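Zirkcombe Naval History Archive
Progress report to the Bolbridge Fund, Saturday, October 10, 2026
Submitted by Tae-yang Yeon, Project Archivist

The project to catalogue the wartime papers of the escort sloop Sarkon remains on schedule. Of the 247 signal logs held, 183 have now been listed and repacked. The deck logs were finished in June.

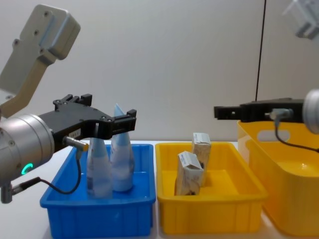 Blue plastic tray on a white tabletop.

Work on the engine room registers has been slower than planned. Several volumes covering the ship's convoy duties were bound out of order during a later refit, and the dates have had to be checked against the captain's letters. We expect to need a further 40 hours for this task - the cost can be met from the existing grant. 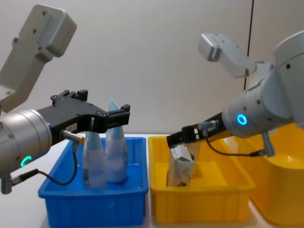
The crew photographs form the last part of the collection and will be the most widely used. Almost 2000 prints are to be given reference numbers, beginning with the Zou album. Prints awaiting a number will be kept in a plastic bin like the blue one over which the black gripper reaches, with the ship's name and the year on a card at the front. Names will be entered only where a second source confirms them.

No change to the agreed budget is requested.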